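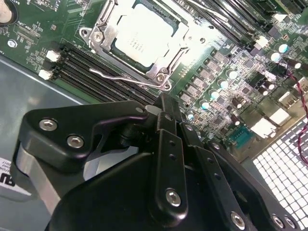
Handgelenkkamera-Set Itine

Feine Montagearbeiten am offenen Rechner sind unsere Lieblingsaufgabe für Itine! Prozessorsockel, Haltebügel, enge Speicherbänke – genau dort zählt, was die Kamera am Handgelenk sieht. Sie fährt bei jeder Vorführung mit und zeichnet Bild, Gelenkwinkel und Greiferöffnung mit demselben Zeitstempel auf.

Beispiele sammeln

Griff führen, Taste drücken, nächster Durchgang. In unserer Werkstatt in Lelldale sind so 1072 Vorführungen zusammengekommen, alle an echter Hardware.

Lieferumfang

Kamera mit Halter
Kabel, 8 m
Aufnahmesoftware Cornolen
20 Aufgabenvorlagen

Artikelnummer 3385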